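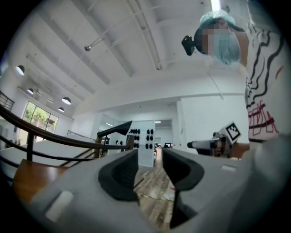
From: Rodel Marquez
To: Hordiienko demo-collection list
Date: May 18, 2020
Subject: Re: Gripper demos for the table task

On the last thread, Sundard wrote:
> We have 236 demos and the policy still drops the part at handover.
> Do we need more people, or a different way of showing it? Also,
> is the head view any use, or should we keep only the hand views?

Keep the head view. Our first set in November used the hand views only, and we threw most of it out. The notes we give new operators are below.

1. Start with both grippers in front of your body, markers facing up. If a marker turns away from the head camera, tracking gets worse and the take usually goes in the reject folder. Stand far enough from the table that you can raise both hands without hitting it.

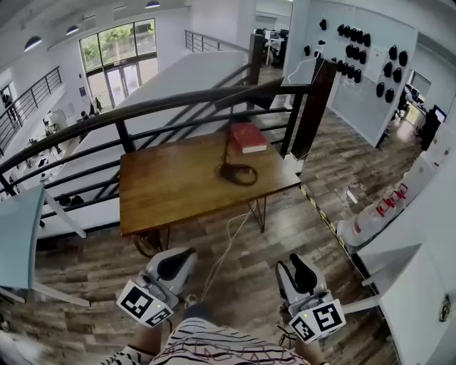 2. Close slowly and hold before you lift. Round parts are the hard ones — the pads need to meet the part on both sides, and a fast close pushes it out. Hold for three seconds. People always cut this short.

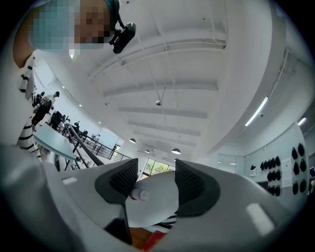 3. Put the part down, open fully, then back away. Don't drag the gripper off sideways, since the policy copies that too.

As for your drops, I would check step 2 before recruiting anyone. Lomano replayed take 3421 for us and the lift started while the fingers were still moving. More takes like that won't help.

The Plosis export script now keeps the head and hand views together. Send me a few of your failed takes and I'll run them through it.

Rodel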